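# About Kurkex

We began as a two-person repair bench for grippers, and in many ways that is still the part of the company we love most. Vesna Hodžić did the mechanical work, Akihiko Shibata did everything with a wire in it, and customers kept asking the same thing: could we also help them collect good handling data with the tools they already had? After the third or fourth request we said yes, and Kurkex grew from there.

Today we offer one main service, which we call Eko. You send us the kinds of objects your robot will need to handle, and our operators work through them with hand-held grippers, recording every grasp as they go. A standard Eko package is 700 recorded tasks. The large one is 2000, and most people who start with the small one come back for the other (we don't mind in the least!).

Packaging is our specialty – cartons, bottles, pouches, tubes, all the things that crease or slip when you hold them wrong. Kimie Ikeda looks after our object library, which has grown to around 300 items, and she is always glad to hear from anyone with something awkward to add to it. Kaede Maruyama trains new operators and reviews their early sessions herself, sitting beside them with a pot of tea and a great deal of patience.

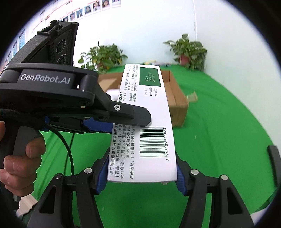 *Two grippers, one medicine box: a handling task at the green table.*

Helge Haugen joined us last April to look after customers, and he will most likely be the one who answers when you write. Tell him what you are building, even if it's only half an idea so far – he likes those best. We are happy to quote for a small trial of 200 tasks, and you are welcome to visit and try the grippers for yourself before you decide anything.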